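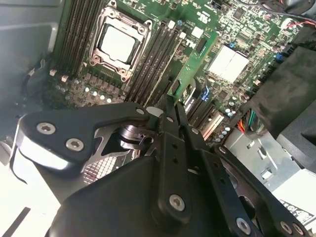
The refurbishing shop at Clukstead takes in old desktop computers from offices and schools, strips them, tests what can be tested and sells the good parts on. Until last October every case was opened, emptied and sorted by hand. Now a part of that work goes through two robot cells at the back of the building, and the woman who supervises them started there nine years ago with a screwdriver and a plastic tray. She agreed to talk during a shift, as long as she was not named and could keep working. On the bench was a desktop with its side off, the black gripper hanging over a green motherboard. The processor socket had its white cover in place, with memory slots on both sides of it. "People think the processor is the hard part," she said. "It's the wires. A slot is always the same shape. Wires go wherever the last person left them."

She pointed at the red and black bundle at the top of the board. The arm can be taught where a memory slot is on a given model, she explained, and it will find that slot again within a very small margin. A cable can sit in a different place in every machine of the same make. So the cells are given the regular jobs, and a person goes in first to move whatever is in the way.

The cells were put in by an integrator called Forken, which also wrote the software that keeps a library of board layouts. When a case arrives, a worker scans it, and if the model is known the cell loads its plan. If it is unknown, the case goes to one of the manual benches. The library held 28 layouts when the cells were switched on. It has grown since, and the people who add to it are the same people who used to do the stripping.

"That was the part I argued for," she said. "Forken offered to do all the teaching from their office. I said we have people here who have had their hands in these machines for years. They know which clips break. Why would you pay somebody else to find that out?"

Management agreed, after a while. Four of the bench workers were trained to teach layouts, and their pay went up one grade. The training took longer than planned. One of the four went back to the bench at his own request.

He was willing to talk about it during the afternoon break. "I wasn't bad at it," he said. "I could do it. But you spend the day looking at a screen and moving a thing a hair to the left, then a hair to the right. I like to finish a machine and start another one." He now works on the odd cases, the ones the library does not have, and says he is faster on those than he used to be. He gets fewer of the easy machines between them, though, and he misses those. "The easy ones were your rest. You could talk while you did them. Now everything that comes to me is a problem."

Others at the benches said much the same. The supervisor did not dispute it. She has asked for some of the known models to be sent to the manual side each shift, to break up the work, and so far has been told it would slow the line.

Nobody has been let go because of the cells. She was careful about how she put that. Two people who left over the winter were not replaced, and she thinks they would have been before. "You can say no jobs were lost, and that's true if you look at names. If you look at chairs, there are two fewer chairs."

What has gone down is hand trouble. Pulling memory and cards all day is hard on the thumbs, and sheet metal inside an older case can be sharp along the edges. She used to go through a box of bandages a month on her row. She showed a scar on the side of her finger from a drive cage. The first-aid box at the cells is still mostly full.

Noise was a complaint at first. The cells were set up close to the manual benches, and the compressor ran through the whole shift. It was moved behind a wall after the workers wrote a letter, and most of them now say they don't notice it.

The best week the two cells have had so far brought 1271 cases through. She gave the figure without much excitement. "It was a good week because it was one big lot from one customer, all the same machine. Give me a mixed pallet and it's a different story." A mixed pallet might hold machines from a dozen years and as many makers, some with extra cards, some with parts already missing. On days like that the arms stand still for long stretches while people do the sorting.

She was asked whether the cells would get better at the wires. Forken has a newer gripper on trial at a sister site in Davberg, with softer fingertips, and she has been to see it. It can lift a cable out of the way if the cable is loose and there is space around it. She thought it was promising and also slow. "I can move a cable with my little finger while I'm doing something else. It stops, it looks, it thinks, it goes in. By then I've had the memory out."

There is some talk of a third cell, which would be paid for partly by Bae, the company that buys most of the tested memory. Bae wants a steadier supply and cleaner records of which machine each part came from. The cells log every pick on their own. At the manual benches it still has to be typed in, and it gets forgotten when things are busy.

She would take the third cell, with conditions. She wants more people trained to teach layouts before it arrives, and she wants the manual benches kept in the same room. When they were apart for a few weeks during the setup, she said, the two groups stopped telling each other things. A bench worker would notice that a certain latch was brittle, and the cell would go on breaking it for days.

Her own work has changed more than anyone's. She rarely strips a whole machine now. Most of the shift goes to checking plans, clearing stops and deciding which bench gets what. Does she like it better? She took some time over that, and pressed a button on the panel while she did.

"I like going home without sore hands," she said. "I like that they ask me before they change something. I do miss being quick at it. I was very quick."

The shift ended at four. She had one stop left to clear before she handed over, and the next supervisor was already at the door with her coat on, asking which lot was coming in.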